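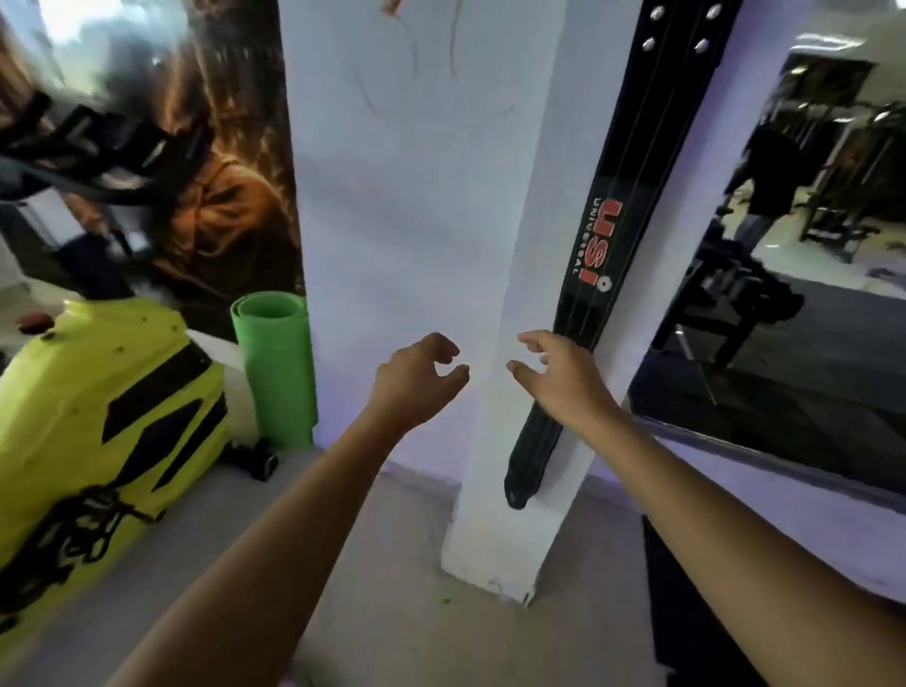 The hall at Sakwood was booked until nine, and by ten past eight Bernadette Obi was the only member of the club who had turned up.

She put the kettle on in the side room and set out four cups, then put two of them back. The radiator under the window had been turned off at the wall. She turned it on again. It was April and the evenings were still cold, whatever the council thought.

Eero Ruotsalainen came in at quarter past with his coat buttoned to the neck and a carrier bag in each hand.

"Where is everyone?" he said.

"You're everyone."

"Baptiste said he was coming."

"Baptiste says that every Thursday."

Eero put the bags on the table. One held the club's minute book and the other held a loaf of bread, a tin of soup and a packet of light bulbs. He looked at both bags for a moment, then moved the shopping to the floor.

The club had been a walking club once. It had 106 members in its best year and ran two coaches to the coast. Bernadette had joined the spring after her husband died, when her sister told her she needed to get out. She had not wanted to get out, but she had gone on the first walk, from Endell to the reservoir and back, and had worn the wrong shoes and taken the skin off both heels. Eero had been at the rear that day, making sure no one got left behind. He had given her a plaster and walked beside her for the last three miles without saying anything at all. She had thought him rude. Later she found out that he was like that with everybody.

"We should start," Eero said.

"There are two of us."

"The rules say two is enough if one of them is the secretary."

"Do they?"

"I looked it up on the bus."

She poured the tea and sat down opposite him. He opened the minute book at the ribbon and wrote the date, their two names and the word Apologies. He left a space after that and held the pen over it.

"Nobody sent any," Bernadette said.

"I'll put Baptiste."

"He didn't apologise."

"He would have done if he'd thought of it."

He wrote it down. The next item was the money. Eero took a bank letter out of his inside pocket and read the figure aloud. The club had £189. The hall cost £32 a month, and nothing was coming in but what the two of them paid.

Bernadette did the sum on the back of the envelope. She did it again to be sure.

"That's five months," she said. "And a bit left over."

"Yes."

"Did you know that before you came?"

"I've known since Christmas."

She drank some of her tea. Through the wall she could hear the people in the main hall moving benches, then someone laughing, then a door.

"We could meet at my house," she said. "It wouldn't cost anything."

"Your house is in Cokamine."

"There's a bus."

"There's one bus. It comes back at twenty to nine."

"Then we'd start earlier."

Eero wrote something in the book. She tried to read it upside down but his handwriting was too small. He had been secretary for so long that the early books, up on the shelf in his spare room, were in blue ink, which he had given up when the shop in Endell closed. He had told her that on a bus once. It was one of the longest things he had ever told her.

"What have you put?" she said.

"Mrs Obi offered the use of her front room."

"I didn't say front room."

He crossed out the word front and put his initials next to it in the margin.

The last item on the list was the summer walk. It was always the last item. In other years there had been arguments over it, with maps spread out on the floor and people kneeling on them, and one year two brothers had left the club over the question of a stile. Bernadette had quite enjoyed that.

"Endell to the reservoir," she said.

"That's nine miles, there and back."

"I know how far it is. I've still got the marks on my heels."

"My knee isn't good," Eero said.

"How bad is it?"

He thought about this properly, looking down at the knee.

"I could get to the reservoir," he said. "I don't know about the other half."

"Baptiste could fetch us in the van."

"If he remembered."

"I'd ring him when we got to the dam. I'd ring him until he picked up."

Eero nodded slowly and wrote that down as well. Then he turned back a page, and another, and went on turning until he came to a list of names in his own writing. He turned the book round so that she could see it. It was the list from the reservoir walk, the first one. Her name was at the bottom, spelled wrong, and after it in brackets he had put: wrong shoes.

"You wrote that in the minutes?" she said.

"It was a matter of record."

"You never corrected the spelling."

He gave her the pen. She wrote her name again above the old one, and he took the book back, checked it and initialled the margin.

They washed up the cups. Eero dried, and hung the cloth over the tap. It was twenty-five to nine and they had the room for another twenty-five minutes, so they sat down again with their coats on, next to the radiator, which had just begun to get warm.

"What soup is it?" Bernadette said.

He bent down and looked in the bag.

"Tomato," he said.

"There's a ring in there that works. I'll find a pan."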